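Ticket 531 — Anik balance reads too high after moving to new room
Posted 15 Feb 2019 by Irja Turunen
4 comments | 2 shares

Status: closed
Site: Ferninska water laboratory, Salem
Equipment: Anik bench balance, connected to the Bavari logging program

I write this log in the order in which I did the things, including the wrong ones. Please excuse the length. The short ticket that I sent first was not clear enough and Finbarr asked me for more detail, so I have put everything together in one place.

Problem

We moved the balance from the old weighing room to the bench at the window side. After the move I leveled it, let it stay switched on over the night and did the calibration in the morning. The calibration finished with no error message. In the afternoon I put on the check weight of 1000 mg and the display said 1035 mg. I took the weight off, the display went back to zero, I put it on again and it said 1035 again.

A stable wrong number is for me more worrying than a number that jumps. If it jumps, everybody sees there is a problem. With this one we could have worked for a week and not noticed.

First checks

Level bubble: in the middle of the circle. I turned the feet a little away and back again. No change.

Check weight: I borrowed the second weight set from the chemistry side, which has a valid certificate. Same reading. So the weight is good.

Power supply: it is the original one. I changed the outlet anyway, to one where the refrigerator is not connected. No change.

Bavari: I first suspected the program, as it has a field for a correction factor and somebody could have typed a number there. The field was empty. Also the display of the balance itself was wrong, and this display does not get anything from the program. I should have thought of this before I spent the morning in the menus.

Restart: switched off, waited through the lunch, switched on. After warm-up the same reading.

Reply from support (Finbarr Nic Aodha)

"Hi Irja, thanks for the extra detail. If zero comes back clean and the error repeats that well, I'd look at the last calibration before I'd look at the load cell. Something may have been holding the pan while the calibration weight was on it. The balance then learns a wrong span and applies it to everything afterward. Can you lift off the pan and the draft ring and tell me how the ring sits? Please don't recalibrate yet. If you have smaller check weights, run those too and send me what you get."

I did the smaller weights first. All of them were too high, and by the same share of their value. The error grew together with the load. I sent the list and Finbarr wrote back that it looks like span and that I should go on with the ring.

The draft ring

The ring of this model has three small feet that go in three holes around the pan support. It is possible to put it on so that only two of the feet are in the holes and the third stands on the edge. Then the ring is a little tilted. With no load you don't notice anything. When a heavier weight is on, the pan goes down a very small distance and touches the ring on the high side.

When I opened it, the ring was sitting correctly. This confused me for some time. Then my colleague told me that she had cleaned around the pan at noon because there was dust from the move, and she had put the ring back. So the calibration was done in the morning with the ring as I had left it, and the measurement was done in the afternoon with the ring as she had left it. I think mine was the tilted one — I was in a hurry that evening and the light at this bench is poor.

To test the idea, I put the ring back tilted on purpose and loaded the check weight. The reading went down, and it was not the same two times. When I touched the ring lightly with a brush the number moved. With the ring correct, 1035 again and very stable.

Finbarr agreed that this explains it. With the ring rubbing, part of the load went into the ring, the balance was told that this was the full calibration weight, and so it made all values bigger. After the ring was free, everything was too high.

Recalibration

Ring and pan removed, both wiped, ring pressed down until all three feet were in. Warm-up. Calibration two times, one after the other. Check weight after this: 1000 mg. I repeated it after lunch and before going home and it was good both times.

Remaining problem: zero wanders

After the span was repaired I saw a smaller thing that was hidden before. With water in the weighing vessel, the zero was going slowly up and down by 2 mg, mainly before noon. We use this balance also for the check of the pipettes, where we weigh the water that is dispensed, and for the small volumes such a wander is too much.

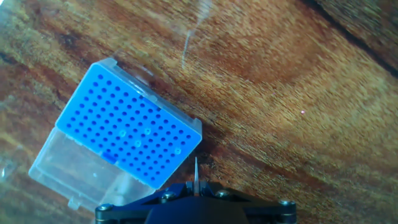 Finbarr asked what is above the bench. I answered that there is nothing, but then I went with a strip of thin paper and held it at different places. Over the left side of the bench the paper moved. There is an air outlet in the ceiling, not directly above but near, and the heating for this side of the building runs stronger in the morning. In the old room we didn't have an outlet at all.

What I tried:

— Closing all doors of the draft shield and waiting longer before reading. Better, but in the morning still not good.
— Moving the balance to the right end of the bench. Much better. It needs a new leveling and a new calibration, which I did, with attention to the ring.
— Asking the building office to turn the blades of the outlet toward the wall. They came on the same day. After this the paper stays quiet at both ends.

I also let the water stand next to the balance since the evening, so that it has the temperature of the room. Before, we took it from the other room just before use, and it is possible that this was also a part of the wander. I changed both things at almost the same time, so I can't say which one helped more.

Results affected

Everything weighed between the morning calibration and the recalibration was marked in Bavari as not valid. These were only a few standards and they are prepared again. No customer results were sent out.

For the procedure

I added one line to our form: after cleaning, look at the ring from the side and turn it gently, it must not turn. And the check weight goes on directly after each calibration, before any other work. We used to do it only in the afternoon.

Question still open: is there a newer draft ring for this model with only one possible position? Finbarr will ask. If yes, we would like to order one for this balance and one for the older Anik in the basement.

Comment by Finbarr Nic Aodha: Asked the parts desk, waiting on them. Closing the ticket, reply here if the zero starts moving again and it will reopen by itself.

Comment by Irja Turunen: Thank you. The zero is quiet today also with the heating on.

Show 2 more comments

Contact support | Copyright Ferninska | Back to top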